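Features > Robotics > Methods

Print this article | E-mail this article

Small corrections, large savings

Last updated: September, 4:10 pm

Teaching a humanoid to put one object on top of another is mostly a matter of paying people to do it through the robot. At Wultudska, where Oddur Bisgaard runs the manipulation group, the standard training set for a single tabletop task used to be 2000 operator demonstrations. The group now works with 442.

The method is called Jendex. An operator records 400 complete runs in the ordinary way, and a policy is trained on them. The policy then drives the robot while the operator watches with a hand on the controller, taking over only when the motion drifts. Each takeover is cut out of the log and kept as a short clip. The remaining 42 items in the set are clips of this kind, most of them under 10 seconds long.

Fatima Fashola, who wrote the segmentation code, says the difficulty was deciding where a correction begins. "The operator always reacts late. If you cut at the button press, you teach the robot the recovery but you also lose the part where it went wrong." Her version rewinds the log to the point where the policy's own predictions start to spread, and labels everything from there as recoverable.

The clips are then given extra weight in training. Too much weight and the arm hesitates on runs that would have gone well without it. Bisgaard's team settled on a fixed ratio after a month of sweeps on the Bech cluster, and he regards the choice as provisional.

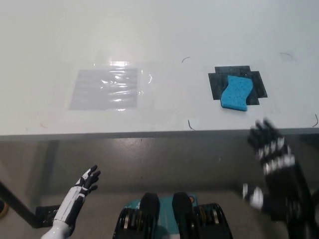

Scoring is the less glamorous half of the work. Jendex needs to know how a run ended, and a simple yes or no throws away most of what the operator could tell it. The group's placement task uses a target built up from overlapping strips of dark tape on a white tabletop, with a blue sponge as the object. With the sponge over the middle of the tape and its lower edge slightly past the near side, a binary score depends entirely on how strictly the rule is written. Fashola prefers a graded offset, measured from the centre of the target and stored with the run.

The head camera view is used for both training and scoring, which keeps the set-up cheap but has its costs. Glare is one. Motion blur in the hands is another, and the group has stopped filtering blurred frames out – the policy did worse without them.

Whether the saving carries over to tasks with two objects is still open. Hurkero, which supplies the group's controllers, has asked for a trial on cable routing, where a late correction is harder to undo. Bisgaard expects to need more clips and fewer full runs, but has not committed to a number.

Print this article | E-mail this article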